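4. Assembling the Hoden on the floor

The Hoden clothes rail goes together flat. Choose a patch of floor longer than the rail and wider than your patience. Carpet will do, though small screws vanish into it and come back in January, usually through a sock.

You need the two end frames, the top rail, the lower rail, bag 286 (screws) and the hex key. The hex key is taped inside the lid of the box. If you have already flattened the box, go and unflatten it.

4.1 Lay both end frames on their sides with the feet pointing away from you. The feet are the ends with the rubber caps. If both ends have rubber caps, one set is packing material and comes off with a tug.

4.2 Push the top rail into the upper socket of the left frame until it clicks. Some owners report no click. Pull on the rail. If it stays put, consider it clicked.

4.3 Fit the lower rail the same way. It is the shorter one. Earlier versions of this guide said it was the longer one, and we are grateful to everybody who wrote in.

4.4 Bring the right frame up to meet both rails. This is easier with two people, provided they are on speaking terms.

4.5 Put in all four screws by hand, a few turns each, and tighten them with the hex key only when the last one has caught. Stop when the screw stops.

CAUTION: Do not use a power driver. The threads are softer than they look, and replacement frames (part 1472) are not covered by the guarantee when the hole has become an oval.

NOTE: The spare washer in bag 286 really is spare. Owners moving up from the Plulent rail may remember that its spare washer was essential. 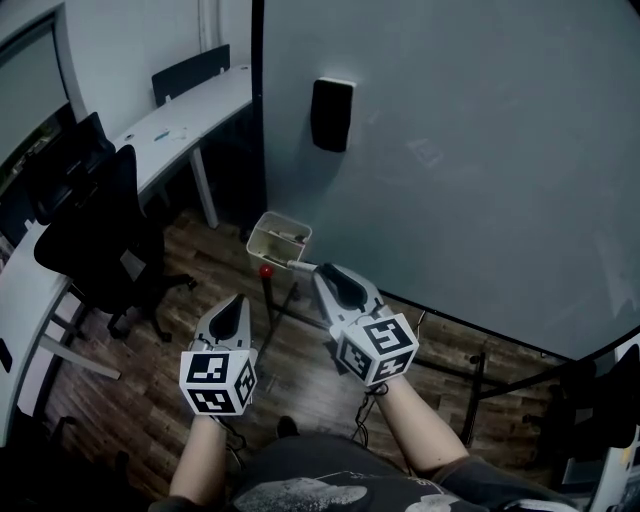 5. Standing it up

5.1 Kneel at the foot end, take hold of both frames and tip the rail towards you. Lift with the frames, never with the top rail.

5.2 Rock it gently. A slight wobble is the floor. A large wobble is step 4.5.

5.3 Turn the levelling feet until the wobble goes or you stop minding it.

5.4 Hang the heaviest coats at the ends and the shirts in the middle. The rail will forgive you for doing it the other way round, for a while.

Guide text: Ekaette Babalola, Prumumari
Revised 2022-03-18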